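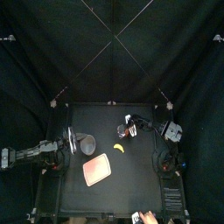

Ticket 126: Invoices from Trandelari arrive twice, or not at all
Status: Closed
Priority: Normal
Opened: Nov 16, 2022
Raised by: Accounts, Rollach office
Product: Filtance mail filter, hosted

Problem as reported

Since the mailbox move, invoices sent by Trandelari to the accounts address turn up twice on some days and don't turn up on others. The supplier says every message was sent once and that no bounce came back. Other suppliers seem fine. Accounts have already paid one invoice late and would like this looked at before the month end run.

Entry 1, support desk

Checked the accounts mailbox through webmail and through the desktop program. The duplicates are in both, so the fault isn't in the desktop program. Each pair has the same subject, the same sender and the same attachment. The time of arrival differs by 8 minutes in every pair.

Asked accounts for a list of the invoice numbers that never came. They sent three. None of the three is in the inbox, the junk folder or the deleted items.

Entry 2, support desk

Looked at the Filtance log for the accounts address. The three missing messages are there. All three were accepted and then held, with the reason "attachment wait". They were not released. The hold queue keeps messages for 30 days, so nothing has been lost yet.

Released all three by hand. Accounts confirm they have them.

The duplicated messages also went through the hold queue. The log shows them released once by the filter and then delivered again by a second rule. The second rule is called "Lobo forward" and nobody on the desk set it up.

Entry 3, support desk

Went through the old tickets. "Lobo forward" was made in January, when the Lobo scanning service was on trial in the Rollach office. It sends a copy of anything with a PDF attached to a scanning address, which then sends it back with the text made searchable. The trial ended but the rule was left on.

The scanning address was moved along with everything else and now points back to the accounts mailbox. A message with a PDF therefore gets delivered, is copied to the scanning address and lands in accounts again. That explains the duplicates.

It doesn't explain why only Trandelari is affected, as most suppliers send PDFs.

Entry 4, support desk

Turned off "Lobo forward". Asked accounts to get Trandelari to send a test invoice. One copy arrived. Second test, one copy. Third test, nothing.

The third test is in the hold queue, same reason as before. So there are two faults and the first one is fixed.

Entry 5, support desk

Compared the third test with the first two. The first two had one PDF each. The third had a PDF and a spreadsheet, which is how Trandelari send anything with more than one delivery on it. Filtance scans each attachment separately and waits for all the results before it lets the message go.

Sent a PDF and a spreadsheet from our own test account. Held. Sent the spreadsheet alone. Delivered. Sent two PDFs. Delivered. Sent the PDF and the spreadsheet again with the spreadsheet attached first. Delivered.

Tried the last one twice more to be sure. The order matters. If the spreadsheet comes second, the message is held.

Entry 6, support desk

Reported to Filtance with the results from entry 5 and the log lines. They asked for the filter version and the attachment time limit. The limit on our account was set to 32 seconds. They say the spreadsheet check doesn't start until the PDF check is finished, and that both have to fit inside the one limit. With the PDF second, the check ends early and there is time to spare.

They suggested a higher limit as a stopgap — the order problem is a known fault on their side and will be dealt with in a later release. They would not give a date.

Entry 7, support desk

Raised the limit to 126 seconds. Repeated all the tests from entry 5. All delivered, one copy each. The slowest took just under a minute, so there is some room.

Accounts asked whether other mailboxes could be affected. Checked the hold queue for the whole company. Two messages for the purchasing address were stuck with the same reason. Released both and told purchasing.

Entry 8, support desk

Accounts report a full week of Trandelari invoices with no duplicates and none missing. They have checked the numbers against the supplier's statement and it agrees.

"Lobo forward" deleted. The old scanning address has been removed as well — anything sent to it will now bounce.

Still to do, on a separate ticket: a daily notice to the desk when a message has been in the hold queue overnight.

Closed with the agreement of accounts.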